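My old Notora laptop started shutting off at 26 percent in December, so I finally ordered a new battery for it. The original had 945 charge cycles on it. Notora wanted more than I paid for the laptop, so I went with a Tostberg pack from a shop in Drulbridge.
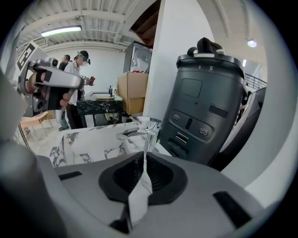 Do you need to calibrate a new battery? I did it once, charging to full and then running it down until it shut off, and the percentage has been steady ever since.

The swap took one small screwdriver and a bit of patience — the cable connector is tight. I had a Yaman pack in there before, and it lasted 300 cycles before it began to swell.
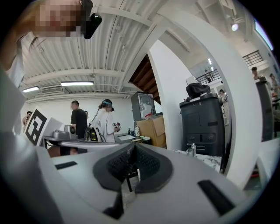

Heat is what I watch now. The laptop used to sit on a shelf in my shop all summer, charging the whole time. A white corrugated ceiling like the one up there is what I have too, and by late afternoon the air under mine gets very warm. I keep the laptop in the house now and unplug it at night. If this pack makes it to 600 cycles I'll buy the same one again.
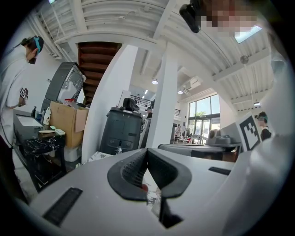
White tray on the black counter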